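Priltley hand gripper kit, the pair version, after one winter of use

Rating: 4 out of 5

I bought this kit together with Josefina Espinoza, with whom I share a bench in the Kuo workshop. We are building a small arm that should set a table: take a plate, put it down, take a card with the menu, put it next to the plate. It is a hobby project and we do it in the evenings. For teaching the arm we wanted hand-held grippers, so that a person does the task with the same fingers the arm will have later. Before this we steered the arm with a game controller, and I don't wish that to anyone.

I write this review because when I was looking for information I found only short comments like "works great" or "arrived broken". I will try to be more exact.

What you get

The box contains two handles, two sets of fingers, two cubes for the markers, the marker sheets, the cables and a bag of screws. The sheets are printed on ordinary adhesive paper. You cut them and glue them on the cubes yourself. Please take your time with this. I glued one face turned by a quarter, and the software then believed that my left hand was pointing at the ceiling. It took us two evenings to find it. The manual shows the correct orientation, but in a very small drawing on page 20, after the section about software, when you have already glued everything.

Assembly

You need a small hex key, a knife and patience. The handles come in halves and are closed by 6 screws each. The plastic is good, without sharp edges, and the halves fit together well. The trigger has a spring which you must hold in place with one finger while you close the handle, and for this part a second person is useful. Josefina held the spring, I put the screws. The left handle we had to open again, as the cable was pinched between the halves. There is a small channel for the cable, only it is not mentioned anywhere.

The complete assembly took us 4 hours, with tea. I think one person who reads this review first can be faster.

The fingers

With the kit come straight fingers with soft pads. They are fine for cubes and boxes, and they are weak for flat things. A plate they can hold only when you come from the side with the correct angle. After some weeks we ordered the curved metal fingers from Gukton, which fit on the same mount if you add one washer. They are sold separately and I find the price a little high — but they are much stiffer, and stiffness is what you want when the arm must repeat what your hand did. The mount of the Priltley handle is simple and open, and I am grateful for that. Many makers would have closed it.

Comfort

Each handle is not heavy, but the cube sits above your hand and pulls it a little to one side. In the first session my wrist was tired very soon. Now I take a pause after every 8 recordings and I have no more pain. People with small hands should know that the trigger is far from the grip. Josefina has to use two fingers for it. She says it is acceptable, I think she is being polite.

The cables

I must take away points for the cables. They are thin and long, which is good for movement, but they go out at the bottom of the handle and hang directly in front of your legs. You make one step back from the table and you stand on your own cable.
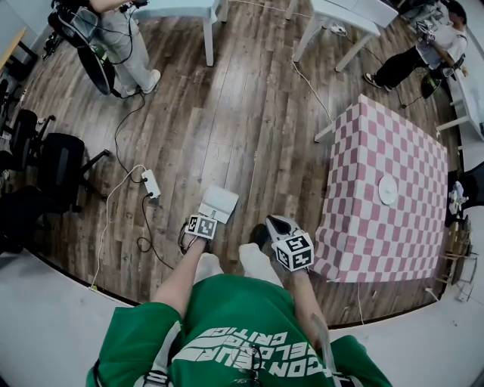 We tried to fix it with a clip at the elbow. It helps when you work standing at one place, less when you have to turn between two tables. A cable that leaves the handle to the back, along the forearm, would be better in my opinion. I wrote this to the company and they answered politely that they will think about it. I also recommend to decide before you start where the power comes from, and to keep the power strips away from where you walk. This has nothing to do with the kit, but it decides if the evening is pleasant.

Software

The program is called Pelto and you download it for free. It finds the markers quickly and the calibration is easy to understand. Under the lamps of our workshop it sometimes loses one cube when the hand turns fast. Then it shows a yellow bar and continues, and afterwards you have to throw away this recording yourself. I would prefer that it asks. An update in August made this better, not perfect.

The export worked from the first day. The files are plain and well described, and this was for me a reason to keep the kit when I was angry about the cables.

Who should buy it

If you already have an arm and a bench, and you are not afraid of a screwdriver, I can recommend it. For a complete beginner I would say wait, or find somebody who has done it before. The manual supposes that you know many things. If you want to pick up mostly flat or thin objects, calculate the metal fingers into your budget from the beginning.

I give four points. One point is missing for the cables and the small drawing on page 20 together. Our arm now puts down the plate more or less where it should be. With the menu card it still has problems, and I suspect our own recordings more than the kit, as we were not consistent in which side we took the card from. We will record them again.

Updated 30th March: Priltley sent me a new marker sheet free of charge, with a small arrow printed on every face.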